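Search this site Enter keywords Go
Print this article | E-mail to a friend

The mat that wants to replace your housecoat, your sponge and your Saturday

We use cookies to improve your visit. By continuing to read you accept our cookie policy. OK

May 29, 2025

The flyer came through my door in February and it said "never iron again." I have kept it on the fridge since then, partly because the grammar was good and partly because I have been sold this before. My mother was sold it in drip-dry shirts. I was sold it in a steamer that leaked on my foot.

What the flyer was selling was a pressing mat. Imier makes one, Brudex makes one, and both of them will tell you that the ironing board is finished. You put the mat on any flat surface, you iron on top, you fold it away in a drawer. No legs, no screech when you open it, no pinched fingers. The Brudex version costs 254 dollars with the "care kit," and the care kit is a bottle and a cloth.

I like the idea of getting rid of the board. Mine lives behind a door and falls on people. But I have read a lot of household advice over the years and there is a pattern to it. First you are told that a thing you own is a problem. Then you are told how much room it takes up, usually with a number. Imier says the average board "steals" 2,927 hours of floor space in its lifetime. I have no idea what an hour of floor space is. I wrote to ask and got a coupon.

So I borrowed both mats and used them for 8 weeks, on a table, on a counter and, once, on the floor. Shirts were fine. A flat thing irons well on another flat thing, and you didn't need a magazine to tell you that. Pants were fine if you didn't care about the waistband. Sleeves were bad. The narrow end of an ordinary board is there for sleeves and shoulders, and a mat has no narrow end, so you iron one side and put a crease in the other. I did the same blouse three times and then wore a sweater.

Then there is your back. A kitchen counter is a decent height for chopping and a poor one for pressing, at least if you are as short as I am. The floor is worse. Anyone who tells you that ironing on the floor is "surprisingly comfortable" – the Brudex leaflet uses those words – has either very young knees or a sales target.

Storage was the one claim I expected to hold up. Both mats fold, and both remember being folded. After a week in a drawer the Imier had a ridge down the middle that printed itself onto a linen napkin. The advice is to store it flat, under a bed, where I could also store an ironing board.

The cheaper answer is older than any of this. A folded cotton blanket on a table, with a sheet over it, does everything these mats do. Plorulum, the mail-order people, used to sell a plain wool pad for the same job, and it didn't come with a leaflet. Wibisono still carries a small sleeve board that stands on top of whatever you've got. Put the two together and you have spent less than you would on the care kit – and you can wash the blanket.

I can see a mat making sense in a dorm room, or for somebody who irons one collar a month. For a household with real laundry it is a second thing to own, because you will keep the board. I kept mine. 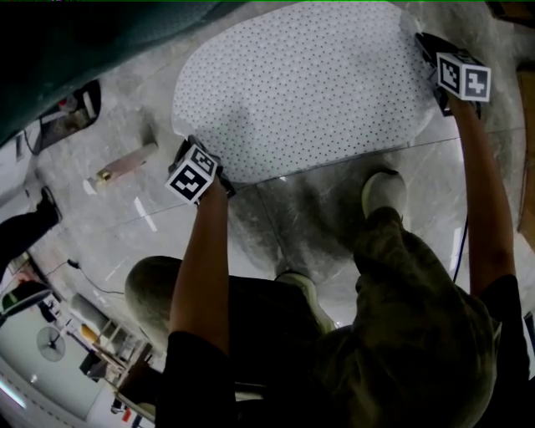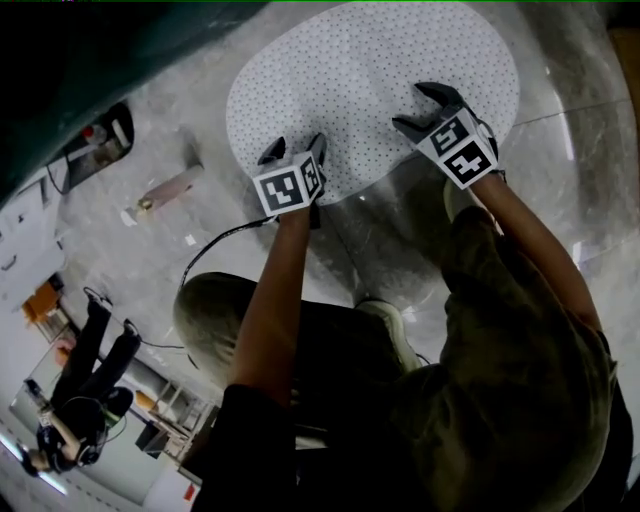
White, with dots, on the floor.

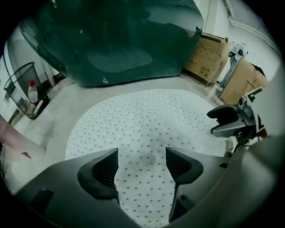
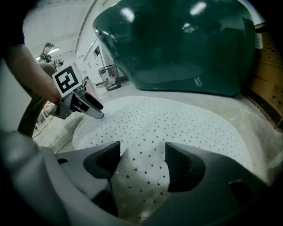

One reader in a rented studio wrote in to say that I was too hard on mats in general, that she had ironed on a towel on top of her dresser for 3 years and never missed the board, and that sleeves could be done by rolling up a second towel and pushing it inside. She did agree about the price. Her view was that a company charging that much for something flat ought to throw in the sleeves.

Get our home newsletter in your inbox. Enter your e-mail address. Sign up
Print this article | E-mail to a friend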